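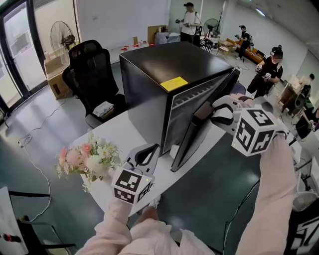 Right gripper at the black cabinet, door open.

Home Posts Rigs Data Notes About
Notes > Data > Door tasks
Search this blog

September 2023

The door task now has 436 demonstrations, all recorded with the hand-held grippers. I threw out 70 of them. In most of those, one marker cube turned away from the head camera during the pull, and the pose track jumped when it came back.

Two changes for the next batch. The operator starts each take with both cubes in view and holds still for 10 frames. The left gripper stays over the table while the right one works the door, so the policy sees both hands in every example, even when one is idle.

Kukix still handles the time sync. Weltus does the trimming, but it cuts too early on slow closes, so I pad the end of each clip by 200 ms.

I left the flowers on the table. The first Sowerby set was all bare tabletop, and the policy trained on it reached badly once there was clutter. Next up is closing the door from a half-open start.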